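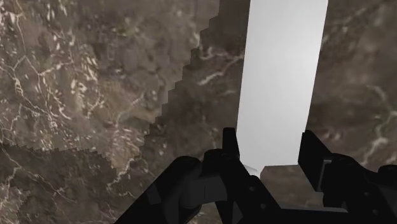 4.2 Asset replacement and perceived fidelity

The second part of the study concerned the relationship between the replacement of surface assets and players' judgements of fidelity to the original release. Earlier work on remastered games has tended to treat fidelity as a single property of the finished product, measured once, after completion. Østergaard's account of revision practice in small studios argues instead that players hold separate expectations for geometry, colour, timing and sound, and that a change which is welcomed in one of these may be resented in another (Østergaard, ch. 3). The present section takes up that argument with respect to a single title.

The title selected was Tralstead, a dungeon exploration game first released for home computers by Bettencourt and later rebuilt by Flardale using the Veron engine. Three considerations informed the choice. Both versions remain playable on current hardware without modification. The level layouts were carried across unchanged, so that a participant moving through the later version encounters the same rooms in the same order. Finally, Flardale made its internal change log available to the authors, which allowed each replaced asset to be traced to its predecessor. The log lists 1445 entries, of which 196 concern floor, wall and ceiling materials. The remainder relate to character models, interface elements, audio and localization, and are not analysed in this section.

Participants were recruited through two university mailing lists and a regional games archive. The sample comprised 200 adults, divided evenly between those who had completed the original version (the experienced group, n = 100) and those who reported no prior contact with either version (the novice group, n = 100). Recruitment of the experienced group took longer than anticipated and was not closed until March. Each participant played the opening chapter of both versions in counterbalanced order, and then completed a questionnaire and a short semi-structured interview. Sessions were held in a neutral laboratory setting with ambient lighting held constant. Brightness and gamma were fixed by the research team and could not be adjusted by the participant, a restriction that several members of the experienced group remarked upon unfavourably.

Responses to the questionnaire items on materials were consistent across the two groups in one respect only: both rated the rebuilt version as more detailed. On the question of whether the added detail was appropriate to the game, the groups diverged. Novice participants generally regarded detail and appropriateness as the same quality, and their interview responses seldom distinguished between them. Experienced participants made the distinction readily. Several described the original floors as "plain" or "rough" and in the same answer expressed a preference for them, on the grounds that enemies and items had been easier to pick out against a flat colour. One participant observed that the rebuilt crypt was "nicer to stand in and worse to fight in."

This finding bears on the practice, common in the sector, of commissioning replacement materials from artists who work apart from the design team. At Flardale, materials were approved individually in a viewer application and only later assembled into complete rooms. The change log indicates that a number of materials approved in this manner were subsequently darkened or simplified after internal play sessions. The annotations that accompany these later entries refer repeatedly to legibility, a term that does not appear in the original art specification.

Shadow behaviour drew comment from both groups, although for different reasons. The original version used no dynamic shadows. In the rebuilt version they are cast in real time, and their resolution depends on a quality setting that was held at its default value throughout the study. Novice participants mentioned shadows chiefly as a source of atmosphere. Experienced participants were more likely to report that shadows had misled them about the position of a doorway or a ledge, and some stated that they would ordinarily have disabled the effect.

Figure 6. Stepped shadow boundary on a veined marble surface (computer-rendered).

It should be noted that preference for the original version was not uniform within the experienced group. Participants who had last played Tralstead in childhood were, in interview, more favourable towards the rebuilt materials than those who had returned to the game as adults. A plausible interpretation is that the former were comparing the rebuilt version with a recollection that had itself been improved over time. The study was not designed to test this, and the numbers in each subgroup do not support a firm conclusion.

4.3 Audio and timing

Changes to timing were fewer than changes to surface assets, but they attracted stronger language in interview.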